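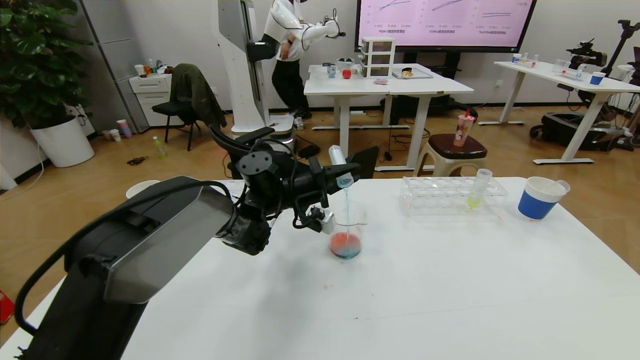 7. Liquid dispensing: when the arm drips, overshoots or fails to stop

Read this section before you run any dispensing routine with liquid that matters to you. It replaces the two paragraphs in the first issue of the manual, which told you to "re-home the gripper and retry". We tried that for most of December and it did not fix anything.

The trouble is easy to state. The arm squeezes or pushes the dispenser, the control screen shows the dose as complete, and liquid carries on falling. The Provar software knows where the gripper fingers are. It does not know what is coming out of the nozzle. A green tick on the screen means the fingers reached the position they were told to reach, and you should read nothing more into it.

7.1 Before you start

Do all of the first run with coloured water. Food colouring is fine. Use a different colour for each dispenser so that a stray drip can be traced to the one it came from.

1. Clear loose vessels from the path between the pick-up point and the beaker. Racks can stay on the table if they are outside the arm's reach circle.

2. Check that the stop button is within reach of the person watching. Press it once with the arm holding an empty dispenser. The arm should halt and the fingers should keep their grip.

3. If the fingers open when you press stop, do not go on. See 7.5.

4. Put an empty beaker under the nozzle. Use one that holds 400 ml or more. Smaller ones have been overfilled during this fault, and the arm will not notice.

5. Set the speed to 2 on the Pristar pendant. The guide that comes with the pendant says higher settings are suitable for liquids. We have not found that to be so.

Caution: Never use this routine with anything hot, corrosive or flammable. The fault described here has not been cured, only made less frequent.

7.2 Finding the fault

There are three likely causes and they look much the same from a chair. Work through them in this order.

1. Fill the dispenser, hold it upright in the gripper and send no command. Watch the nozzle for a full minute by the clock on the wall, not the timer on the screen, which stops when the arm is idle.

2. If it drips, the seal is worn or the grip is too tight. Go to 7.3.

3. If it stays dry, send a single dose and watch the plunger. It should stop when the tick appears.

4. If the plunger stops and liquid keeps running, let it finish and weigh the beaker. Write the weight down. Repeat with the same dispenser before you blame anything.

5. If the plunger keeps moving after the tick, press stop at once. That is a control fault and you should not try to tune it out. Go to 7.5.

Note: The log will say "dose OK" in all of these cases. Sofia Moschos went back through 975 log entries from the Hawthorne bench and found that line against runs where the operator had written "flooded" in the notebook. Keep a notebook.

7.3 Setting the grip

1. Open the Grip page and lower the force to 600. The units are not given anywhere on the page and we have had two different answers from Sosus, so treat it as a bare number.

2. Place the dispenser in the fingers by hand, with the arm paused.

3. Tug it gently. It should not slide.

4. Repeat the drip test in 7.2, step 1.

5. If it still drips, change the dispenser. Do not go below the force in step 1 - a dropped dispenser is worse than a dripping one.

The "Auto grip" box on the same page should be left unticked. It is meant to find the best force for each object. On a soft or thin-walled dispenser it tightens a little at every pick, and by the end of a morning it can be pushing liquid out without being asked.

7.4 Checking that a change has worked

One good dose proves very little. Several people have reported this fault as solved after a single clean run, one of us included.

1. Run ten doses into ten separate weighed cups.

2. Leave the arm holding the dispenser over a tray through a lunch break.

3. Run ten more doses.

4. Compare the two sets of weights. If the second set is heavier, the grip is creeping and you should return to 7.3.

Do not accept the "Accuracy" figure on the summary page in place of this test. It is worked out from finger travel.

7.5 When to stop and report

Stop using the arm for liquids if the fingers open on stop, if the plunger moves after the tick, or if the arm travels sideways while liquid is still falling. Switch off at the wall, not from the pendant, once the dispenser has been taken out of the fingers or is standing over a tray.

Send the notebook page, the log and the cup weights to Carter Chan. Say which software version you were on and whether it had updated itself overnight. Reports that contain only the log will be sent back, as the log is the part we do not trust.

The next Provar update is said to include a fix. Until it has been through 7.4 on your own bench, keep to the settings in this section.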